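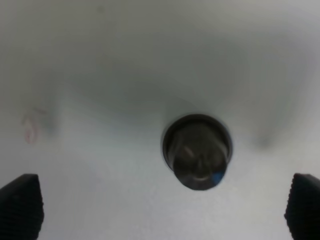

Wrist view over the basin, fingers open, drain between them

Gripper keeps missing the basin stopper. Camera, fingers or teaching?

Posted by Kha Lại

Hello all! I look after a small arm cell in Brusthorpe that practises bathroom cleaning jobs, and I'm enjoying it far more than I expected to. The arm comes down over a white basin, finds the drain, closes on the domed metal stopper and lifts it out so the next step can rinse underneath. When it works it is a lovely thing to watch.

It doesn't always work. Over the last batch of 76 tries it missed 24, nearly always by closing a little to the left of the stopper. The picture at the top is from the wrist camera. You can see the drain sits nearer the right finger than the left, and that's fairly typical of the bad ones.

What I've done so far: wiped the lens, checked the basin hasn't shifted on its stand, and re-taught the approach point twice. The first ten goes after re-teaching are usually fine and then it wanders again. The finger pads are the ribbed black ones and they've been on since January.

Also, there's a faint pinkish mark on the left of the basin in the picture. Could the vision be picking that up? I'd love to get this sorted before we move on to taps.

Chiến Lò
Accepted, 24 votes

What a fun cell! I ran a very similar one at Sendow and we had a drift like yours for weeks.

If re-teaching cures it for ten goes, I'd leave the vision alone for now and go after the hardware. Something is moving. Try it in this order:

Power down and lock off, then hold the gripper body and try to twist it against the wrist. Any play at all and you've probably found it. Ours was the camera bracket, which felt solid until you pushed it sideways.

Take the bracket screws out one at a time, clean the threads, put a drop of medium threadlock on and do them up to whatever your arm's manual gives. Let it cure overnight. I know, it's hard to wait!

Next morning redo the hand-to-camera calibration from scratch. Don't load the old file and nudge it. Use a printed target lying flat, and take plenty of poses with the wrist tilted as well as straight down.

Only then re-teach the approach point. Drive the arm down slowly with the fingers open and stop when the gap is centred over the stopper by eye, from two sides. Don't judge it from the wrist picture alone, because the camera may not sit on the centre line of the gripper. On ours, a drain that looked dead centre on screen was a bad grab every time.

On the pads: look along the ridges with a torch. If they're rounded over on one finger more than the other, change both together. Polished metal is slippery stuff and a worn pair will skate off a dome even when the aim is good.

As for the pink mark, wipe it and run another batch. I'd be more suspicious of the shine on the stopper, to be fair. There's a pale streak on it and a little blue patch low down on the right, and a finder that goes by bright spots could easily chase those. Move a lamp or cover anything blue nearby and see if the found centre jumps. If it does, have it look for the dark ring of the rim instead.

Cù

just buy the Skokell soft fingers, had mine for 3,190 cycles no trouble. they squash round anything. you do have to open them wider though so check your clearance to the sides of the basin

Kha Lại

Chiến, you were spot on about the twist test. There's play at the bracket, I can feel it click! Screws are out and cleaned and the threadlock is going off now. I'll calibrate in the morning, then look at the pads with a torch. Cù, thank you, I'll keep the soft ones in mind if the ridges turn out to be worn.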